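Akbulut Side Panel, Off-White

Bamach calls this a "forever panel." We would not go that far. It is a plain off-white panel with a smooth face and one gently curved side, and the finish marks if you knock it.

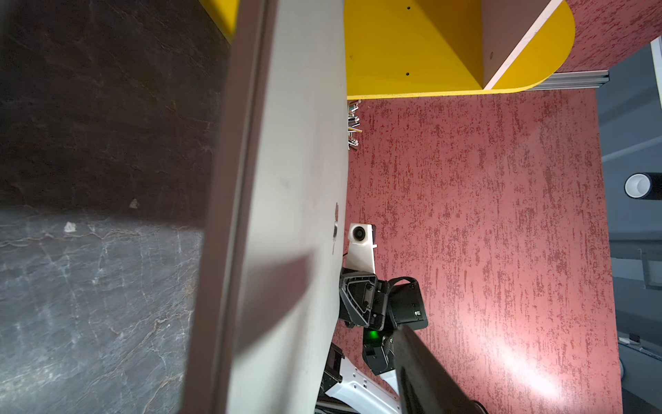
Check your own screw spacing before ordering. The listing says it fits every Pletik shelf — we tried 19 and had trouble with 3.

Ships in 16 days, supposedly. Screws not included.
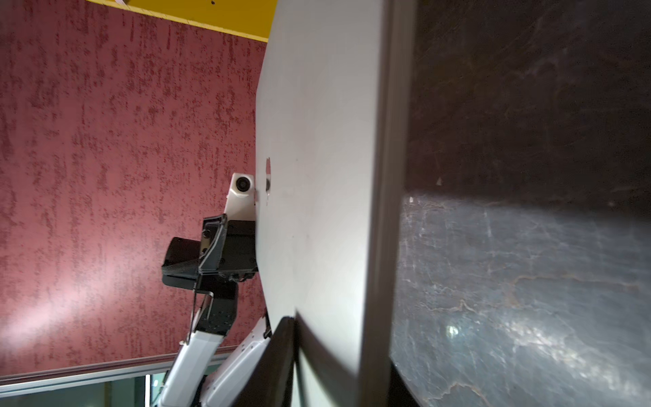
Buyers also ask about the matching edge strip. It costs extra, and Nurhan Baysal in our returns department would like you to measure twice. No returns on drilled panels after February.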